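Posted in: Course Materials > Supply and Distribution
June 27, 2022 | By Filippos Tzavaras
Print this page | E-mail this page

Unit 5: Why small parcels cost what they cost

Welcome back! Last time we followed pallets from the port to the Stoltonley depot. Now we get to my favorite part of the course, the single small parcel, and the odd rules that set its price.

Start with weight. Carriers bill on whichever is larger, the actual weight or the "dimensional" weight. You get the second one by multiplying length, width and height and dividing by a number the carrier picks. A pillow is light, but it fills a shelf in the van, so somebody pays for the shelf.

Try it with the Tsolakis figures in your packet. One route, 1,142 parcels, 14 stops that took more than one item. Work out the cost per stop first and then the cost per parcel – the gap between the two is where most of the money hides, and I love how much it surprises people every year.

Soft mailers change the sums again. They squash, they stack badly, and their measured height depends on how the contents have settled. Rafail Andreadis covers this well in his Stostard reading (section 15, the part on returns). Read it before you touch the problem set!

Key terms: dimensional weight, divisor, drop density, last mile, zone. 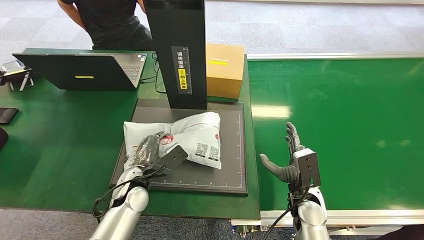 Drop density comes back in the next unit, so keep your worked answers for the Tsolakis route. We'll run the same numbers with half the stops removed and see what happens to the price per parcel.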